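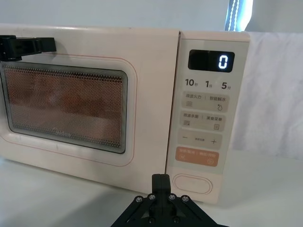

4.2 Recording a door task

Each example in a Prakent set covers one attempt at one task, from rest pose to rest pose. Before the first attempt, check the wrist view on the monitor. The closed fingertips should show clearly against the door, with the release button beside them. Clear the display to 0 before you press Record.

1. Move both arms to the rest pose.
2. Type the task name exactly as it stands in the task list.
3. Press Record and wait for the tone.

Note: Do not rename a task once recording has begun.
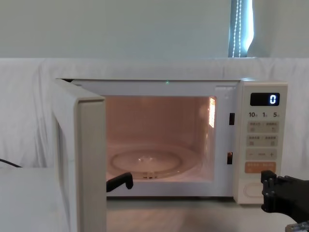 Section text: Fouzia Tarar, Skorham
Last revised 12 Jan 2019

4. Press the release button with the right gripper.
5. Bring the door fully open with the left gripper.
6. Return to rest and press Stop.

Caution: Keep hands out of the work area until both arms are locked.

Keep failed attempts. Mark them F and carry on. The Gonetti set holds 727 attempts, failures included.

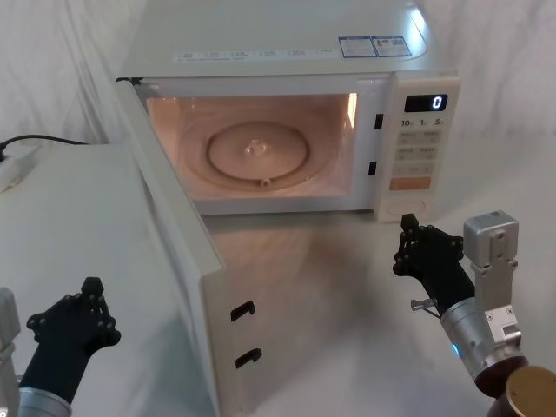
Venkatesh Venkataraman adds that a slow, steady attempt is worth keeping even when it runs long, and that he would sooner have pauses in the data than jerky corrections.

7. Play back every attempt at normal speed.
8. Delete it only if a camera stream is missing.
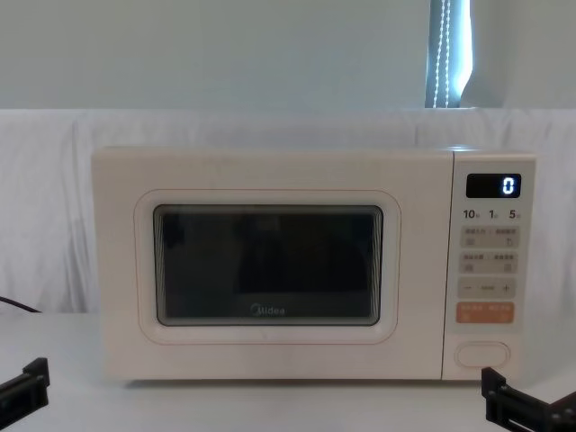
Can two operators share one set?
Each operator needs a separate login, and the sets are merged at upload. Allow about 5 minutes for the merge.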